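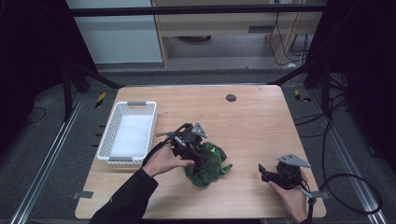 How long does a private employer with 40 employees have to keep the applications of people it did not hire?

Kári Hauksdóttir

One year is the federal minimum in the United States, counted from the date the record was made or the date of the hiring decision, whichever is later. If a rejected applicant files a discrimination charge, everything relevant to that charge has to be kept until the charge and any lawsuit are finished, even if the year has run out in the meantime. Your state may require longer.

Reading time: 4 minutes

Search this site Enter keyword Go

Details from the original post, June 17, 2020:

We are a guiding and lodging company in Wurberg. We have 40 people on payroll through the year and take on seasonal staff on top of that. Applications come in through Kodimgate, which replaced a shared mailbox. The Kodimgate account currently holds 2864 applicant records, and 229 of them are from this season. The rest go back to before I started.

The system has an auto-delete setting that runs on the record creation date. It was set to 90 days when I got access. I switched it off until I know what the number should be. I would also like to know whether the following count as part of the application:

- emails between a hiring manager and an applicant, sent from the manager's own work mailbox
- notes typed into the comment field in Kodimgate
- handwritten interview notes
- applications for a position we later decided not to fill

Seven managers do their own interviewing and they all keep notes differently.

More from Kári Hauksdóttir

The one-year rule is in 29 CFR 1602.14. It covers private employers with 15 or more employees, so you are in at 40. The wording is "any personnel or employment record made or kept by an employer," and it names application forms and other records having to do with hiring. It does not depend on the format or on which system the record sits in.

Going through your list:

Emails from a manager's mailbox are covered if they concern the hiring decision. This includes the rejection email and anything the manager wrote back after the applicant replied to it. Those replies tend to be the ones quoted in a complaint, and they are usually missing from the applicant system. Ask the managers to send from inside Kodimgate or to copy a hiring address on every message.

Comment field notes are covered. Check what the deletion job does with them. In some systems the comments go when the applicant record goes, and in others the comments stay behind attached to the job posting.

Handwritten notes are covered once they exist. There is no general federal rule that says an interviewer must take notes, but the ones that were taken have to be kept. Scan them to the applicant record within the week. Keep the paper too if the scan is hard to read.

For the unfilled position, keep the applications. Use the date you closed the posting as the decision date.

The creation date is the wrong trigger for your deletion job. Someone who applies in the fall and is turned down in spring has a record date several months before the decision date. If Kodimgate can run on the date the posting was closed, use that. If it can only run on creation date, set it long enough to cover your longest hiring cycle plus a year. I would use two years and leave it there.

Two other points. If you have federal contracts, separate rules apply, and for larger contractors the period is two years. And a 90-day setting that was live until recently means some records are probably gone already. Write down when you found the setting, what it was, and when you turned it off. Do not try to recreate the missing records.

chung_payroll

Just keep everything forever, storage is cheap. We have never deleted an application and never had a problem. I do payroll for Chung so I don't deal with hiring much, but our HR person says the same.

Kári Hauksdóttir, in reply to chung_payroll

Keeping them is lawful in most places as far as the federal minimum goes. The cost comes elsewhere. Old applications hold home addresses, birth dates and sometimes Social Security numbers, and all of it is in scope if the account is breached. It can also all be requested in a lawsuit. A written schedule that is followed is easier to defend than a pile of records with no rule behind it.

r.tolliver

Agree with the first answer. Adding what we did at Nasto, similar size, also seasonal.

We wrote a one-page retention schedule with a row for each record type: applications and resumes, interview notes, correspondence, reference checks, background check reports. Columns are where it is stored, the start date of the period, the length of the period, and who deletes it. Background check reports need their own row. There are federal disposal rules for those, and you can't just put the paper in the regular trash.

Below the table there is a line on legal holds. When a complaint, a charge or a letter from a lawyer arrives, the office manager turns off deletion for that posting the same day, and emails the managers who interviewed for it. The hold covers the other applicants for the same job as well, including the person hired. That part gets missed a lot.

Deletion is run by hand twice a year. The person running it exports a list of record IDs and dates first and saves the list. The list has no names in it.

On the state question, call your state labor department and ask for the citation, then put the citation in the schedule next to the number. Ours was longer than the federal period. I don't know what applies in Wurberg.

Original poster, follow-up

Thanks. Kodimgate does support posting close date as the trigger, under the posting settings and not the account settings, so it has to be set on each posting. I have set it to two years on the open ones. Older postings are still set to keep until I have the state citation.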